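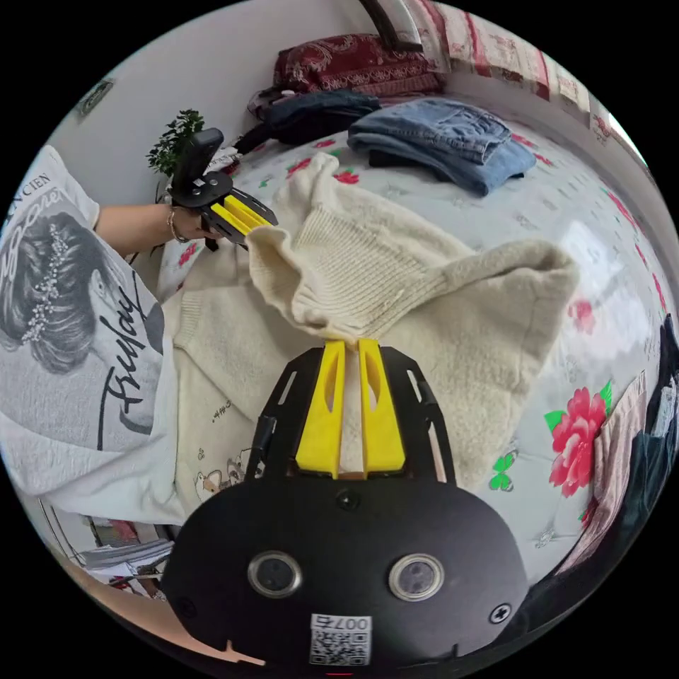 Knitwear makes up most of what comes through Marnley Laundry & Fold in the colder months, and these are the questions we get at the counter. Thick jumpers need more care than T-shirts. On a cream knit with a ribbed edge like this one, we lift the fabric in a fold and lay it back down without stretching the ribbing.

Can I hang a heavy jumper?
We don't recommend it. The weight pulls the shoulders out of shape. Fold it and keep it in a drawer.

What does folding cost?
$12 a bag, or $20 with pick-up. Ask for Izzati Purba about regular bookings.
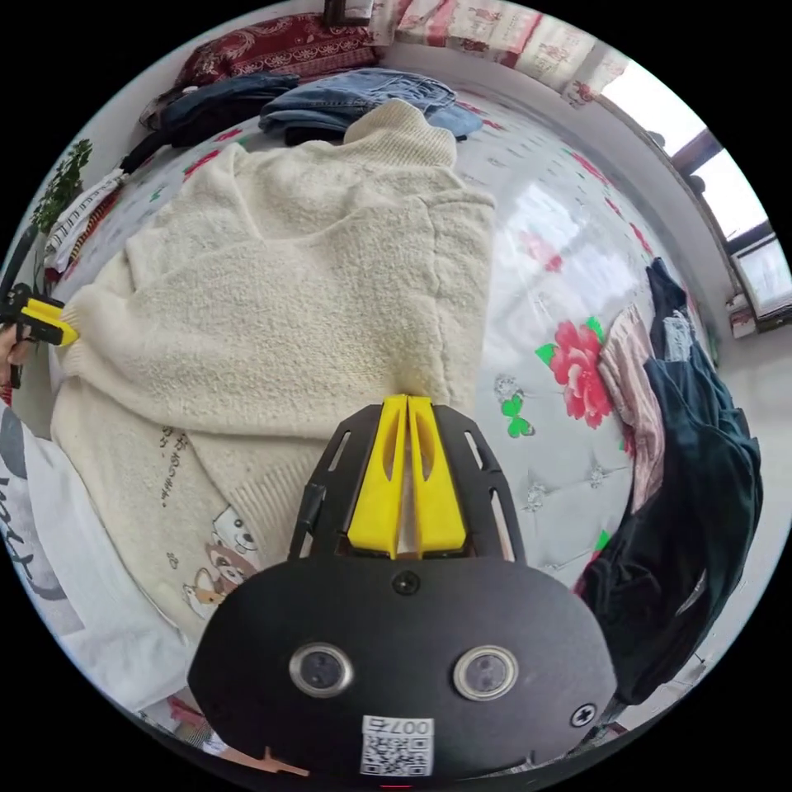

How should I fold a jumper with a printed design?
Lay it face down, bring each sleeve straight across the back, then fold the hem up to the neckline. Keep creases off the print where you can.

Do you iron knits?
No. We steam them on request.

Prices current from Tuesday, November 13, 2018.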